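**Drundine Workshop Releases Plans for Garnley Gripper and Bench Arm**

*For release in April*

GARNLEY. The Drundine shared workshop has released the full build files for the Garnley gripper, a two-finger linkage gripper for small bench-mounted robot arms. The package contains cut files for the links, a fastener list, wiring notes, the controller firmware and a 27-page assembly guide. All files are free for home and workshop use.

The gripper was designed by Emil Rainer, a member of the workshop, over two winters of evening sessions. It is intended for builders who already have an arm of the desktop class and want an end effector that can be made and repaired with hand tools, a drill press and a riveting tool.

"The brief was flat parts," Rainer said. "If a link breaks, you cut another one from the same sheet and rivet it in. I did not want anything in the fingers that had to be ordered."

**Mechanism**

The fingers are driven by a single servo through a set of flat black links. The links pivot on round rivets, set with a paper shim that is pulled out after the rivet is formed. The shim leaves enough clearance for free rotation. Builders who skip the shim should expect stiff joints and a servo that runs hot.

Earlier versions used machine screws and lock nuts at the pivots. The nuts backed off under repeated cycling, and thread adhesive crept into the joints. Rivets were adopted in the third version and have been kept. A worn pivot is drilled out and replaced in place, without removing the gripper from the wrist.

Total material cost for the gripper, excluding servo and camera, depends mainly on the sheet stock. Offcuts are suitable if they are flat. Warped stock causes the fingers to meet out of plane, which shows up as a slow twist in anything held by a thin edge.

**Wrist camera**

The design includes a mount for a small camera at the wrist, looking along the fingers. The camera position was moved twice. In the first location the view was blocked by the central links at full closure. In the present location the fingertips stay in view through the whole stroke, together with enough of the bench to judge the approach to an object.
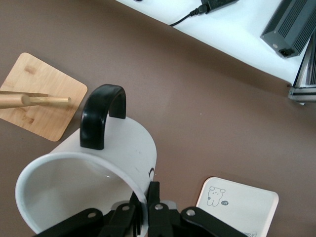

Handled mugs were chosen as the main test object early in the project. A mug has a thin rim, a smooth curved wall and a handle that shifts the center of mass to one side. Lying down, it can roll; gripped at the rim, it can rotate about the contact line. A gripper tuned on wooden blocks will often fail on a mug, and the assembly guide recommends that builders move to mugs as soon as the arm has been zeroed.

The workshop logged 488 rim grasps on the current version of the fingers. The log is included in the package as a plain text file, with one line per attempt and a short remark for each failure. Most failures were recorded as rotation after contact. Closing at a lower speed over the last part of the stroke reduced these, and the firmware now does so by default.

**Controller and power**

The controller is a single board running firmware written by Trinity Delacroix. It accepts position commands over a serial connection and reports servo current at 20 readings per second. When the current passes a set limit, the controller holds position and stops closing. The limit ships at 700 milliamps and can be changed with one command.

"The limit is set low on purpose," Delacroix said. "Start there, pick up something you do not mind dropping, and raise it in small steps. The number that works depends on your servo and on how well you set the rivets."

The servo should be powered from its own adapter. Sharing a supply with the controller caused resets during testing, most often when the fingers closed against a hard object. The wiring notes show a common ground and a separate positive lead for each supply.

**Known limitations**

The fingers have no pads in the released version. Rubber and silicone pads were both tried and both improved grip on glazed ceramic, but adhesion to the links was poor and no method of attachment has been settled. Soft objects can be pinched at the central joint if they sit too deep between the fingers. The mount pattern fits the Pevside wrist plate only; an adapter for the older Haddad plate has been drawn but not yet cut or tested.

The gripper is not rated for any load and should not be used near the face or with hot liquids.

**Availability**

Build files can be copied at the Drundine front desk or requested by mail from the workshop office. Printed copies of the assembly guide are available at the cost of printing. Corrections to the guide and logs from other builds are welcome and should state the sheet material, the rivet diameter and the servo used.

Rainer and Delacroix will run an evening build session at the workshop in April, starting at 6:30 p.m. Participants should bring their own servo and safety glasses. Sheet stock and rivets will be supplied.

**Contact:** Trinity Delacroix, Drundine shared workshop, Garnley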